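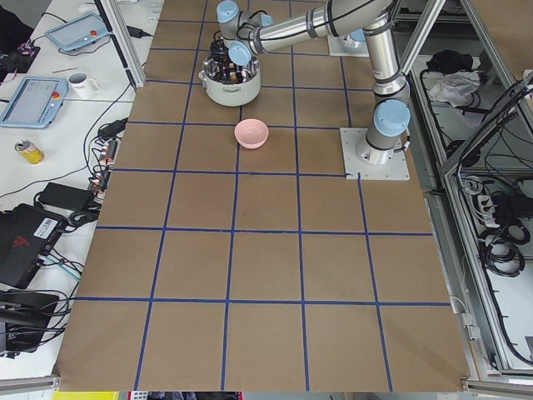 Table covered in brown paper, marked out in squares with blue tape.

Prutside Recipe Notes, data card

Prutside is a set of 850 home recipes, typed up from handwritten cards and kept as plain text. It was put together by Genalyn Abella and Muthu Pai. Last checked on 31st March.

What is in it

Each recipe is one file. The first line is the title, the second is the number of servings, and the ingredients follow, one to a line. Method steps come after a blank line. Spelling is left as the card had it, so you will meet "yoghurt" and "yogurt" in the same file. Soups and egg dishes make up the largest groups. 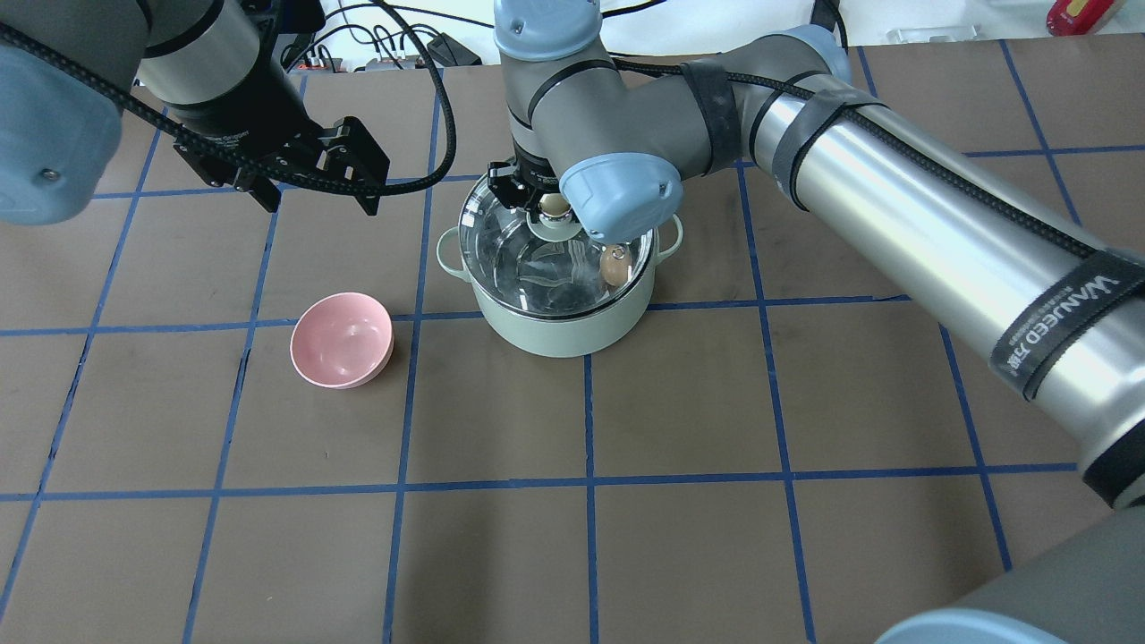 Units

Weights are in grams where the card gave a weight. Cups and spoons were not converted. Oven settings are given as written, and 20 cards have a gas mark only. Nine cards give no quantities at all; these have "no_amounts" in the tag line.

Known problems

Some cooking times are missing. Boiled eggs are the worst case, as most cards say "until done" and leave it there. We did not fill these in. Duplicate cards were kept if the wording differed.
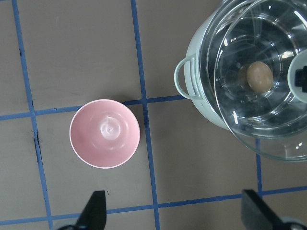 Kagiso Venter wrote to ask whether the two barley soup files should be merged, as the only difference is when the salt goes in. We have left them apart for now and added a cross-reference to both.

Splitting the data

There is no fixed train and test split. If you make your own, keep files with the same "family" tag together, or near copies will end up on both sides.
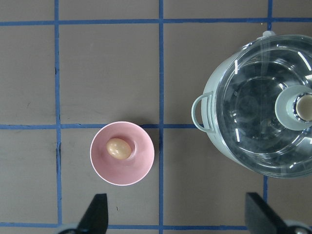 The family tags were added by hand in December and a few are doubtful. Those end in a question mark.

Use

Free to use and change, with credit to Prutside. Send corrections to Imelda Navarro with the file name and the line number.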